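Food Service Basics, Unit 4: Surfaces, Boards and Cross-Contamination
Instructor: Boris Berisha
Kelmendi Evening Program, Stusamum campus

Read this before the January practical. It replaces the older handout on surfaces, which had the wrong sanitizer steps in the second section.

1. What cross-contamination means

Cross-contamination is the movement of germs or allergens from one food, surface or hand to another food. In a small kitchen the usual routes are hands, cloths, knives and boards. Cooking will kill most bacteria if the food gets hot enough, but it will not remove an allergen, and it does nothing for the salad that was cut on the same board as the raw chicken.

Direct transfer: raw meat juice drips onto ready-to-eat food.
Indirect transfer: the juice gets onto a board or a cloth first, and the food picks it up later.

Most of the faults marked in last term's practical were indirect. Cloths were the worst - one student used the same cloth for the sink, the bench and a plate rim.

2. Cleaning and sanitizing

These are two separate jobs. Cleaning takes off grease and food. Sanitizing lowers the number of germs on a surface that is already clean. Sanitizer put on a greasy surface does not work well.

Order of work:
Scrape.
Wash with hot water and detergent.
Rinse.
Apply sanitizer at the strength given on the label, and leave it for the full contact time.
Air dry. Do not wipe with a towel.

Contact time is the step people skip. Read the label each time you open a new product, even if the bottle looks the same as the old one.

3. Board materials

Plastic can go in the dishwasher and is easy to color-code. It scores under the knife, and deep cuts are hard to clean, so plastic boards need replacing on a regular basis.

Solid wood is kind to knives. It must be washed by hand, dried upright and oiled now and then. Throw it out if it splits.

Bamboo is a grass, sold as strips glued together. It is hard and takes up little water, but it dulls a knife faster than a softer wood such as basswood. Care is the same as for wood. Some boards have a groove near the rim to catch juice. Scrub the groove with a brush, as a flat sponge passes over it.
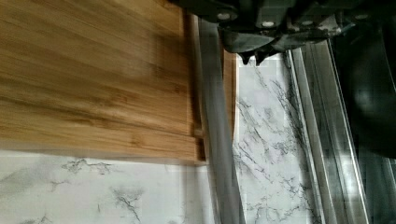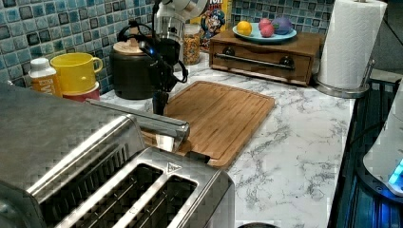
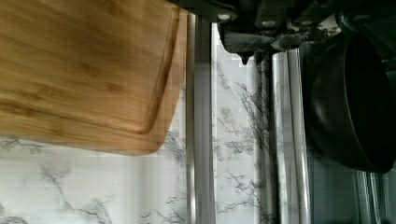 Bamboo cutting board.

Glass and stone boards are easy to clean but bad for knives, and food slides on them. We do not use them in class.

4. For the practical

You will prepare one raw protein and one cold item at the same station. Bring two boards, or one board and a written plan for washing it between tasks. Stations open 14 minutes before the start. The marking sheet is in room 352, on the shelf by the door.

Reading: Cloltberg course pack, the chapter on surfaces and the table of common allergens after it.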